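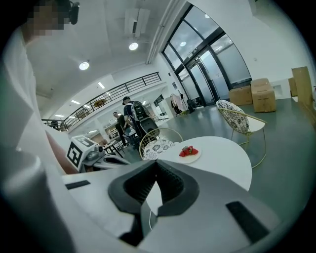 Is a wire chair comfortable enough to eat a whole meal in?

Only with the cushion on, and even then it depends on how long you like to sit after the plates are cleared. My own limit in the Nestby chair is a slow breakfast. My limit without the cushion is a cup of coffee, drunk fast.

I should say up front that I didn't want to like this set. Gold wire chairs have been in every home catalog for years now, usually next to a vase with one branch in it, and they always look as if they were bought to be looked at. So when the household vote went to the Nestby round table and a pair of the matching chairs, I voted against, lost, and started keeping notes. We bought it in April. I have now eaten, worked, folded laundry and argued over bills at it through a summer and a fall, and I think that's long enough to have an opinion.

The table

Round, white, small. The product page calls it a table for two "or a cozy four." Ignore the second part. Two people with dinner plates, glasses and one shared dish will fill it. Add a bread basket and something has to go on the floor or the windowsill. For snacks it's fine, and a small plate of strawberries in the middle leaves plenty of room for elbows, but if you're used to spreading out a real dinner you will spend the meal moving things.

What I'll give it is the shape. We had a square table in the same spot before and I walked into the corner of it regularly for years. You can get around a round one from any side, and a chair can go wherever you want it. In a room where people are always passing through, that has made more of a difference than I expected, and I'm a little annoyed about it.

The white top is the part I was sure would fail. The sales copy says "wipes clean in a moment," which I have heard before. Results so far: coffee, fine. Tomato sauce, fine if you get to it the same evening. Strawberry juice left a pink spot when I let it sit overnight, and it took baking soda and two tries to get it off. Turmeric I won't discuss except to say there's now a trivet that never moves. Ballpoint pen came off with rubbing alcohol, though the instructions tell you not to use it, so don't blame me if yours goes cloudy.

It also shows everything. Crumbs, hair, the ring from a glass. A white table is clean or it's visibly not, and if you have kids or you bake, you should think about whether you want to know that much about your table at all times.

The chairs

The frames are wire with a gold finish, a curved backrest and thin legs set at an angle. They're light. I can carry one in each hand without thinking about it, which is handy when the floor needs mopping. Light also means they slide. Lean back hard on a smooth floor and the chair goes with you. Felt pads came in the box and made this worse, so I took them off and bought rubber caps, and the sliding stopped. The caps are black and look like little shoes. I've gotten used to them.

The legs angle out, which helps with tipping, but it also means they take up more floor than the seat suggests. Twice I've caught a toe going past. If your table is in a walkway, push the chairs in properly.

Comfort I've already covered in part. The curved back hits me below the shoulder blades and it's better than it looks. It gives a little. The seat is another matter. Wire is wire. Sit on it in shorts and you'll stand up with a grid on your legs.

As for the gold, I expected it to flake, and so far it hasn't. There is one spot on the top of a backrest where the finish has gone duller, and that's the place where everyone grabs it to pull the chair out. Fingerprints show in morning light. The frames wipe down all right, but dust gets into every place where two wires meet and you can't do it quickly with a cloth. I use an old paintbrush. It takes longer than any chair should.

The cushions

These were sold separately, and I resent that. Nestby shows the chairs with cushions in nearly every photo, then lists them as an add-on. Ours are round and white with a black ornamental pattern, sort of floral and sort of mandala depending on how long you stare at it. I found the pattern fussy at first. It has turned out to be useful, since small marks get lost in the black parts. The white parts are as unforgiving as the table.

My main complaint is that they don't stay put. Ours have nothing holding them to the seat, and after a meal they have usually crept forward. Somebody in our house has started propping one upright against the backrest when they get up, as a kind of signal that the seat is free, or so I'm told. I think it just looks nicer that way. Propped up, it makes a decent pillow for the lower back, but then you're sitting on the wire again, so you have to pick which part of you gets to be comfortable.

I looked at ways to fix the creeping. A square of rubber rug liner under each cushion works and costs next to nothing. I also tried the clip-on ties from Gusura, which are made for this kind of chair according to the package. They held for a few weeks, then one clip snapped while I was doing nothing more violent than reaching for the salt. Go with the rug liner.

Washing: the label says spot clean only. I put one through a cold gentle cycle anyway, inside a pillowcase, and let it air dry. It came out slightly lumpier and otherwise fine. The black didn't run.

Putting it together

The box promises 9 minutes for the table. I have no idea who timed that. The hardware was all there, which already puts it ahead of the last thing I built, but the drawing for the base is printed so small that I put one piece on backward and had to undo it. Give yourself an hour and don't tighten anything until the top is level. The chairs came assembled and only needed unwrapping, and there was a great deal of wrapping.

Tighten the table again after the first month. Ours had developed a wobble I was ready to write an angry paragraph about, and then a quarter turn with the hex key took care of it.

Against the others

Before the vote I'd made a case for the Kustia bistro set, and I've since sat in it at a friend's place for a full evening. It's heavier, the seats are solid, and it stays where you put it. I'd call it the more comfortable of the two. It's also dark and bulky, and in a small room I can see it would feel like parking a car indoors. The Bergeron set is the one the magazines like. Its chairs are very close in shape to the Nestby ones and I couldn't find anything in the construction to justify the higher price, apart from cushions that tie on. That's worth something, but nowhere near what they ask.

Nestby's page says the finish was tested for 2000 wipes. I haven't kept track of mine. I will say that "tested for" leaves open what happened at the end of the test, and I'd like to see that in writing.

Who it suits

If you eat most of your meals somewhere else and want a spot for breakfast, fruit, coffee, a laptop for an hour, this is a good-looking set that has held up better than I predicted. If it's going to be your only table, I'd keep looking. The same goes for anyone who has people over and likes them to stay past dessert. Our guests shift around in these chairs and eventually ask if we should all move to the couch.

Would I buy it again? The table, probably. The chairs, only on sale, and only with the cushions thrown in. I'm told I was outvoted and that this paragraph is therefore not needed.

Updated 3 December 2022: the dull spot on the backrest has gotten a bit bigger. Still no flaking. I wrote to Nestby asking about touch-up paint and got an automatic reply thanking me for my order.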